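About Hemisov

Reading time: 2 min

Hemisov tests and specifies corrugated packaging for small manufacturers that ship by parcel carrier. 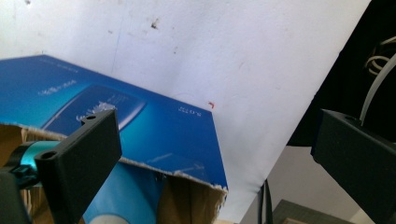
The company was set up by Iara Farías and Hipólito Medina, who had worked together on board grading at a paper mill. It now has nine employees and one laboratory. Most clients ship fewer than 3000 units a month and have no packaging engineer on staff.

Work is divided into compression, drop and humidity testing. Compression runs are done on conditioned samples, normally after 24 hours at fixed temperature and humidity. Drop sequences cover corners, edges and faces. Results are reported per sample, with the mean and the spread, and the raw readings are attached. We do not issue pass marks for samples that were conditioned elsewhere.

Last year the laboratory completed over 322 test orders. Retail cartons with printed outer liners made up the largest share, followed by plain shipping cases. Molded pulp inserts are accepted under the same order form.

Mairéad Cullinane runs the laboratory. Arturo Fontana handles quotations and sample intake. Samples should arrive flat and unglued where possible, with three spares per design. Intake closes at 4 p.m., and on Tuesday the humidity chamber is down for calibration.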